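Robot arm draws a crowd at Lundatgate, and a few hard questions

TOTTON - The promise on the flyer was "the future of parts handling." What visitors to the open day at the Lundatgate workshops got on 06/09/2022 was a robot arm, a gray bin and a long wait for coffee.

Danko, the small automation firm that has rented space at Lundatgate since February, opened its doors to the public for the first time. The company says it is developing a system that can pick mixed parts out of a bin and pass them to a human worker or another machine. It hopes to sell the system to small shops in and near Totton, the kind that can't afford a full production line and have trouble finding people to do dull work.

Nearly 45 people came through over the afternoon. Most were from local firms. A few were retired machinists who had read about it in the library and wanted to see what all the fuss was about.

Branislav Sokol, who runs the company, opened with a talk that went well past its allotted 20 minutes. He covered labor shortages, wage costs, the price of steel and his own first job, which was sorting fittings in a warehouse. He used the word "revolution" four times. Then he took the group through to the back, where the demonstration had been set up on a table.

Reaching into a bin and picking something up is a job most four-year-olds can manage. For a machine it is still hard, and to its credit Danko didn't pretend otherwise. Parts lie at odd angles. They rest on each other and against the walls. A gripper that closes a little to one side will push a part away or come up with nothing at all.

The demonstration made that plain. On its first try the arm went down, closed its gripper and rose with nothing in it. On the second it lifted a bar, held it for a few seconds and dropped it back where it came from. The third try worked, and there was some clapping, mostly from people with Danko badges.

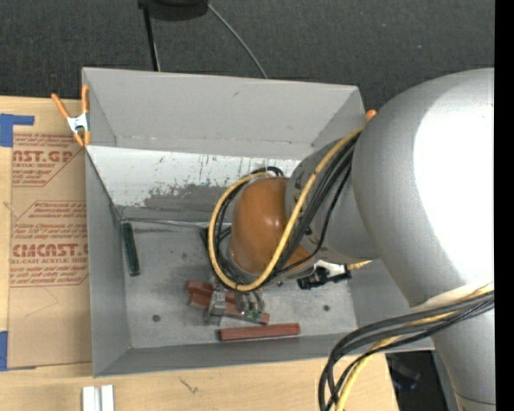

The arm at work over the bin during the Lundatgate open day.

Drahomíra Halás, the engineer who ran the session, took the misses in stride and was more forthcoming than her boss. She told the group that the arm had been running with the same handful of bars all week and that a bin filled to the top would be "a different conversation." Asked when that conversation might take place, she said she would rather not give a date.

She was also frank about speed. The arm moves slowly on purpose while people are standing near it, she said, and it would run faster in a closed cell. How much faster, she could not say, as the company has not yet built one.

Some of the visitors had come with their checkbooks in mind, if not in hand. Gus Zamora owns a metal shop in Lurnlow with a staff of nine and spends a good part of each week looking for a tenth. He watched the whole session from the front row with his arms folded.

"I've got a kid who does this after school," Zamora said. "He drops one now and then too. But he also sweeps up, answers the phone and tells me when something looks wrong. I asked them if the robot can tell me when something looks wrong. They said that's on the list."

Zamora said he was not against the idea and would come back in a year. He wanted to know who he would call if the thing stopped in the middle of an order. Danko's current answer is that he would call Danko, which has six employees and no night line.

The price was the other sticking point. Sokol would not put a figure on the whole system and said it would depend on the customer. He did say that a service plan would start at $3000 a year. That drew a low whistle from the back of the room, and one man asked if it was a typo, though nothing had been written down.

Sokol's case is that the numbers work out over time. A slide in his talk showed the system saving a small shop 1830 hours of labor a year. It is a big claim, and the slide did not say where it came from. When pressed, Sokol said it was a projection, based on the arm running two shifts with few stops and no one standing by to help it. During the afternoon there was always at least one person standing by to help it, and usually two.

Projections like that have a history in this area. Calum Urquhart, who worked in the packing hall of a bottling plant in Lurnlow for most of his life, remembers an earlier machine that was going to change everything. It came in on a flatbed, he said, and the plant manager had his picture taken with it.

"It was a fine machine when it ran," Urquhart said. "We had two men whose whole job was getting it to run."

He thought the Danko arm looked more clever than anything he had worked with, and he stayed for a second showing. He also thought the talk would have been better without the slides.

Not everyone left with doubts. Duván Salazar, who teaches shop classes to adults in Totton, said he was glad to see a company show a machine that was still being worked on. Most trade show booths, he said, run one trick on a loop and keep the public behind a rope. His students asked Halás about cable routing, grippers and what she had studied, and he said they learned more from the two failed picks than they would have from a clean run.

"They saw it miss, and then they saw somebody think about why it missed," Salazar said. "That's the job. That's what I want them to see."

He has asked Danko to take on two of his students for work experience. Sokol said from the floor that he liked the idea. Nothing has been signed.

What the system would mean for people who already handle parts for a living got less time than the coffee break. Sokol said no one would lose a job, and that workers would be "moved up" to better tasks. He did not say what those tasks were. A woman who packs fasteners for a local supplier, and who asked that her name be left out, said she had heard the phrase before at another company. She had been moved up to a different bench, for the same pay, and then the bench was closed.

Halás, asked the same thing later, gave a shorter answer. She said that what happens to workers is up to the shops that buy the machine, and that she did not think an engineer should make promises for them. It may have been the straightest reply of the day.

There is also the matter of what the arm would be picking. Danko's flyer speaks of "any part, any shape." The test parts on show were bars. The staff said they had tried the arm on other things, among them brackets and short lengths of pipe, with mixed results. Small, flat parts are the worst, one of them said, and washers are a misery. Several of the shop owners present said that small, flat parts were most of what they had.

Danko plans to place a first system with a paying customer next year and says it is in talks with two firms, neither of which it would name. The company's lease at Lundatgate runs through the end of February. Sokol said he expects to renew it and may ask for the unit next door.

The afternoon closed with one more run for a few latecomers. The arm picked up a bar on the first try and set it down neatly, and Sokol told the group that this was how it normally went. Zamora had already gone back to Lurnlow by then. He had an order to get out.

A second open day is planned, with no date set. People who would like to attend can leave their names at the Lundatgate front office. Parking is in the rear lot, and the side door sticks.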